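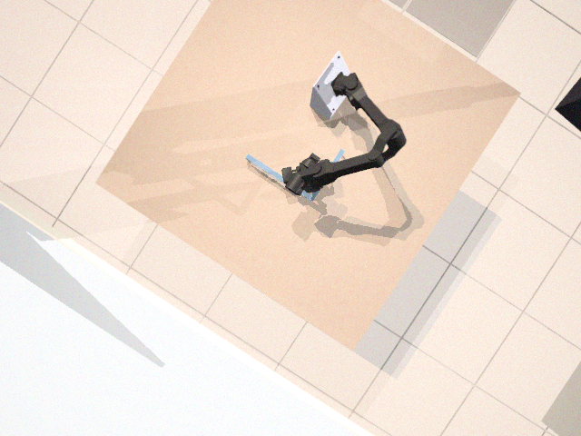
Figure 3. Rendered view from high above: robot arm on its wedge-shaped base over the square work surface.

4. From Pledge to Payment

4.1 The per-save scheme

Performance pledges are easy to announce and hard to collect. A sponsor or a supporter promises a sum for each goal, save, or home win, the promise is read out over the loudspeakers, and everyone in the building feels a little more generous than they did before the puck dropped. The money itself arrives later, if it arrives, and by a route that the people in the building never see. This section follows that route for one season at the Ketmont ice hockey club, whose foundation passes the proceeds to youth skating and to a winter meals program.

The club ran two schemes side by side. In the first, the corporate sponsor Fimarine promised 40 dollars for every save made by the home goaltender, up to a ceiling of 2,000 dollars a game. In the second, supporters signed pledge cards in the concourse and named their own amount for their own chosen event. We collected 2,308 of these cards. They came to us in shoeboxes, sorted by a system that had made sense to whoever started it and had been abandoned in October.

The Fimarine ceiling deserves a word. At 40 dollars a save, it is reached at the fiftieth save. A goaltender who faces that many shots in one evening is having a bad time of it, and a club whose goaltender does so regularly will soon have other things to raise money for. The ceiling was never reached in any of the 31 home games. It was, however, the only figure printed on the banner, in type considerably larger than the word "maximum." When we asked supporters what they thought Fimarine gave per game, the usual reply was the ceiling. Several were surprised that there was a rate at all.

We don't think this was a swindle, and we found no one at the club who had planned it as one. Ilse Bosman, who ran the foundation's accounts that season, told us the banner had been ordered before the rate was settled. "We knew the top number, so that went on the banner. The other number was still being argued about." The banner was kept for the following season because it had been expensive.

4.2 The cards

The supporter cards were a looser affair. A card had a line for a name, a line for an amount, and a blank line headed "for every." What people wrote on the blank line is the most cheerful part of our data. Goals were the most common choice, followed by wins. After that the field opens up. There are pledges for every fight, for every fight avoided, for every time the visiting coach removes his jacket, and for every game in which the signer's brother-in-law arrives before the anthem. One card promises a dollar for every empty seat in the upper tier, which would have been the largest gift of the season by some distance. It was not pursued.

From the foundation's side, each of these had to be turned into an invoice. Goals and wins could be read from the league's score sheets. Jackets could not. The foundation's first approach was to write to the signers and ask them what they believed they owed, and this worked better than we had expected. Supporters with odd pledges tended to answer, often at length and sometimes with a tally kept through the season. Supporters with ordinary pledges tended to let the letter lie. Roos Wouters, who interviewed signers for this study, suggests that a person who has invented a pledge feels like its author, while a person who has ticked along with the crowd feels like a customer. We like the explanation and can't prove it. The odd cards were also signed by people who attended more games, and people who attend more games might simply be easier to shame.

Halfway through the season the foundation moved the cards onto an online collection service, Farah, which charged a stored bank card after each game. Collection improved at once. So did the number of complaints. A pledge of five dollars a goal is a warm feeling in the concourse and a line on a bank statement by morning, and a good many supporters found that they had meant the first of these. The team then won a run of home games by wide margins. Cancellations rose with the score. Two members of our group attended the last game of that run and report that the seventh goal was met with something short of joy in the section where most of the pledgers sat.

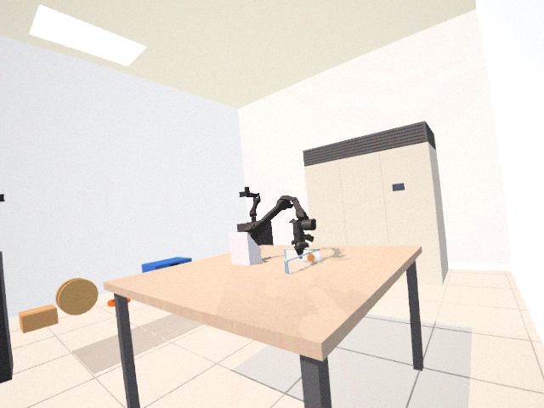 Figure 4. Rendered room, low viewpoint: robot arm at a light wooden table, with a tall cabinet against the back wall.

4.3 Who did the chasing

Published accounts of schemes like these report what was pledged and, less often, what was paid. They seldom report the work in between. We asked the foundation's staff to keep a diary of it, and they were kind enough to do so in spite of having the work itself to do.

Most of the chasing fell to one person, Hala Tannous, whose job description mentions neither pledges nor telephones. Her diary shows evenings spent reading handwriting, looking up score sheets, and leaving messages. It also shows a skill that the scheme depended on and had never asked for. She knew which supporters would pay if called and which would pay only if left alone, and she kept this knowledge in her head. During the two weeks she was away, a temporary replacement called everyone. Several of the second kind withdrew, one of them in writing and with a copy to the local paper.

Had her hours been charged to the scheme at her ordinary wage, the smallest cards would have cost more to collect than they brought in. The foundation was aware of this. Bosman's view was that the small cards came from children and pensioners, and that she would rather lose money on them than write a letter saying so. We have some sympathy. We note only that the annual report lists the cards under income and the hours under nothing.

4.4 A comparison case

The Fukcombe rowing club, which we included for contrast, had tried performance pledges once and given them up. Its present scheme asks members for a flat sum at the start of the season, before anyone has won or lost anything. It raises less applause. There is no moment at which it can be read out over a loudspeaker, and the club has no loudspeaker. Members described it to Roos Smits as dull, fair, and over with by the time the boats go in the water.

The two clubs differ in size, in sport, and in how much their members like one another, so we make no claim about which scheme brings in more. What can be compared is the gap between the announced sum and the banked one. At Fukcombe there was no gap, as nothing was announced. At Ketmont the gap was wide for the cards and, if the banner is taken as the announcement, wider still for the sponsor. If the contract is taken as the announcement, Fimarine paid every dollar it owed and paid on time, and its community relations manager, Rianne Kramer, asked us to say so clearly. We are happy to. She also told us that the new banner would carry the rate per save, in smaller type, underneath the ceiling.

The saves themselves were counted by the league's scorer, whose totals differed from the club's own in a handful of games. Where they differed we used the league's figures, and so did Fimarine. The club's figures were higher.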